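4. Work surface and test layout

The bench in the shared workshop at Vavovgate has a hard top, and in the first trials small parts slid away when a finger touched them. Pentti Aaltonen suggested cardboard, so we laid two overlapping sheets over it. This also protects the fingertips if an arm goes too low. The near edge is held with blue tape — it needs replacing now and then.

Both arms work from the same side of the table. The test piece is a small blue block laid flat between the two grippers. Items for other tasks, such as the peg rack and the wicker basket, stay at the back, and the laptop with the image windows sits on the right.

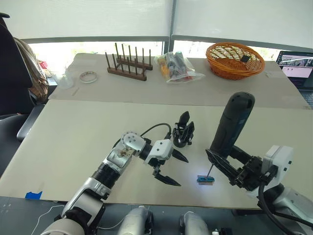 5. Control program

The program is called Foltetti. It reads the joint positions, checks them against the limits in a settings file and sends the next target to each arm. The first version waited 900 ms between moves, which made every run slow. Version 2 waits only until the joints report that they have stopped. Logs are saved after each run, 367 so far.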